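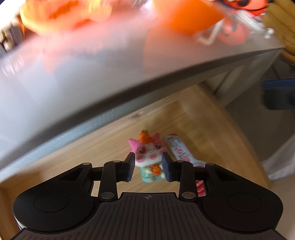 Gwilym Dafis wants the close speed turned down before anyone else has a go. Says the fingers come in too fast for small stuff and the first years will just punt things across the floor. Fair. Was set at 585 all last week, dropped it to 385 this afternoon and it's a lot calmer. Log still writes the old value in the header, ignore that, I'll fix it.

Print this page | E-mail this page

October, 3:40 pm

Floor pickups, small toys. Cat figurine with the big head is the one to practice on. Approach from above and a bit in front, pads either side of the body, stop, THEN close. People keep closing while they're still moving and the grip ends up on the head. Head is wider than the body so it looks like a good grab and isn't.

Crosshair on the base plate: use it. Line it up under the gap between the pads. Bellis team were eyeballing off the fingertips and drifting left every time.

Pads - navy ones staying on for now. Arkel group want to try something softer, fine, but do the whole set of one object first, not halfway thru. We lost a batch to that in September and I'm not re-labeling again.

Venby (the sorting script) chokes on any clip where the object leaves view before the lift. Workaround is to trim the start by hand. Slow. Need a proper fix before we get anywhere near the 3,000 clips we told the judges. Asked for help on the club list, no answer yet.

Search this notebook Go Advanced

Blur: still bad if you swing the wrist. Move the arm from the shoulder, keep the wrist stiff. Told everybody twice, will tell them again.

Packets next after figurines. Flat things are going to be horrible, pads can't get under the edge. Bokine entry last year did a sort of tilt and drag, look up their writeup. Maybe try standing it against something first just to get a few grips in, then flat.

To do
- new speed into the defaults file
- log header
- 2 spare pivot caps, order
- ask Gwilym if he wants the first years on floor or table to begin with. I'd say floor, less far to drop
- charge everthing tonight

Stopped 5:15, room needed.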